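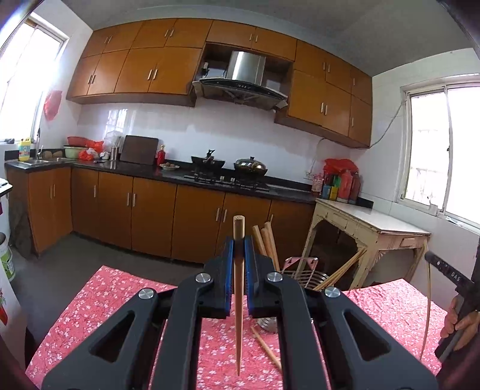

Pevusero Documentation Group

Trusavness Hand-Held Gripper, Set-Up Guide
Section 2: Gripping thin objects

These steps apply to the two-unit kit, part no. 2827. Wooden chopsticks are used as the test object.

1. Cover the table with a cloth. Smooth out large folds in the work area.
2. Lay the chopsticks flat, thin ends pointing away from the operator.
3. Open the jaws fully. Lower the gripper until the blue pads are on either side of one chopstick.
4. Close the jaws slowly until both pads press on the wood.

Note: Grip near the thick end. A grip near the tip lets the stick turn between the pads.

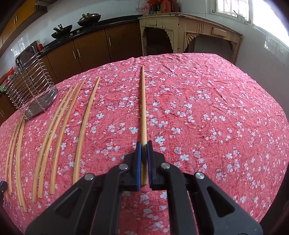 5. Lift straight up. If the stick slips, set it down and repeat from step 3.
6. Move the stick to its new position, lower it to the cloth and open the jaws.

CAUTION: Keep fingers clear of the pivot points while the jaws are moving.

CAUTION: Do not oil the pads. Replace them after 2000 grips (pad set 1436). 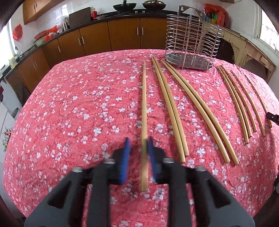

Fig. 2-3. Chopstick held between the pads, others laid out to the right.

7. Wipe the pads with a dry cloth before storage.

Reviewed by Noreen Tully, 16 April 2020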